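Floor Sheets: Common Questions

What are the colored sheets on the floor for?
Each color stands for a stop. Visitors to the Hartono hall are sent from one color to the next, so please don't move them.

Do I have to go in order?
No. Start anywhere. Most groups begin with salmon and leave yellow or blue for the end. 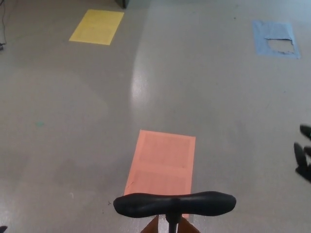

Zahira Nasution wrote in to ask whether tape would hold better than laying paper flat, as her sheets at Brevel slid whenever the door opened. Tape is fine on a smooth floor if you peel it up the same day.

What size should I use?
Any size you can read from across the room. We keep 66 spares in the cupboard by the door.

Can I walk on them?
Please step around. Paper slips.

Comments (3)

Odus: Do you laminate yours?
Hartono hall: No, plain paper. We replace it in March.
Odus: Thanks, will try the same.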